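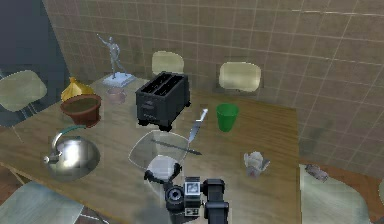

Firkside, Dec 27, 2025

The Horgan trials were suspended after a fault in the simulated kitchen. The gripper was given a stop command and carried on for 16 control steps — the permitted limit is five. No person or equipment was at risk, but the same controller is due to run on hardware in April.
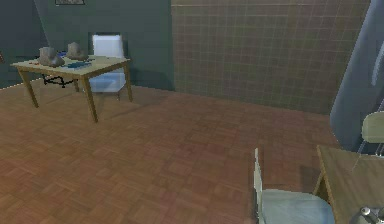 My own concern is the stop signal. It shares a queue with the grasp planner, and the planner is slow with irregular shapes. Two lumpy grey objects on one table, with a flat blue item between them, are the kind of load that fills that queue. I have asked that Skilholm give the signal its own channel. Trials remain suspended until that is done.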